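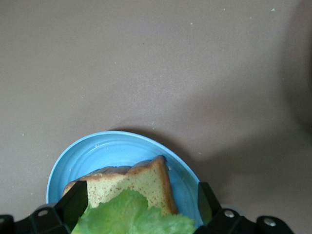
November, late morning. Sandwich bench, Derska arm.

Picking up from where Bronisława left off with the release problem. Her note on the whiteboard says "lettuce = glue, discuss." We discussed. It's glue.

For anyone joining: the policy gets a leaf onto the bread most of the time now. What it can't do is let go of it at a moment a reasonable person would choose. It comes down, the leaf touches bread, and then the gripper sits there closed as if waiting for permission. Sometimes it goes back up with the leaf and tries again. Sometimes it goes back up with the leaf and the bread.

Idea under test is the one from the Trurska group meeting. Instead of training on whole demonstrations with every step weighted the same, we upweight the stretch just before and just after the fingers open. The set is 724 demonstrations, same as before, no new collection. Window is 30 steps on each side of the open command. Everything outside the window keeps a weight of one, everything inside gets eight. Why eight? Because four did nothing, sixteen made the arm fling things, and I was hungry.

Kalinowski baseline (flat weights), 60 trials: 30 clean releases. Clean means the leaf stays on the bread and the bread stays on the plate after the arm retracts. I had hoped for a more interesting number than exactly half, but there it is. A coin would do as well and wouldn't need the air conditioning.

Weighted version, first checkpoint: 8 trials, then I stopped. It opened early every time, from a height, with great confidence. The leaf lands wherever leaves land. I blame the window, which at 30 steps reaches back into the descent, so we were teaching it that the descent is mostly about opening. Should have seen that before burning a night of GPU time.

Cut the leading side of the window to 8 steps, left the trailing side at 30, retrained.

Afternoon. Second checkpoint is much better. It comes down, makes contact, opens, goes away. Bronisława watched a run of them and said "huh," which from her is a press release. I'm not writing a rate until the full 60 are done, having learned that lesson on the toast project.

Things noticed while running:

Ruffled leaves are harder than flat ones. A frill will hang on one finger after the other has let go, and then the whole leaf gets dragged sideways on the retract. The policy has no concept of this. It considers the job finished the instant the open command goes out. Small wiggle before retract? The demonstrators do it without thinking, but not all of them, and the ones who do it all wiggle differently. Average wiggle comes out as no wiggle.

The wrist view loses a lot of the leaf at the moment we care about most, with fingers over it and the bottom of it out of view. The overhead camera helps, but I suspect the network mostly ignores it. To check: black out the overhead stream at test time and see if anybody upstairs in the network notices.

Seeded bread sheds. Wipe the table between blocks. I ran the flecky loaf and the plain white one and lumped them together like an amateur, so the second block will have to be split by bread type from the logs.

Lettuce goes limp under the lights. Trial order and leaf age are therefore mixed up with each other, and my baseline had the fresh ones. If the weighted policy wins on old leaves I'll call that conservative and move on. If it loses, I'll rerun with a new head of lettuce and say nothing bad about statistics.

Finger pads: still the Drasside ones. Bronisława wants to try the textured set. I'd like to finish one comparison before changing the hardware under it – she says I say that every time, and she's right, and we still haven't finished one.

To do:
finish the 60 on checkpoint two, alternating with baseline so both get the same sad lettuce
overhead blackout test
control run with random windows of the same size, in case any upweighting helps and the release has nothing to do with it (I'd rather not know, so it goes on the list)
tag demonstrations with and without a wiggle, B. has volunteered, or at least didn't leave the room
buy bread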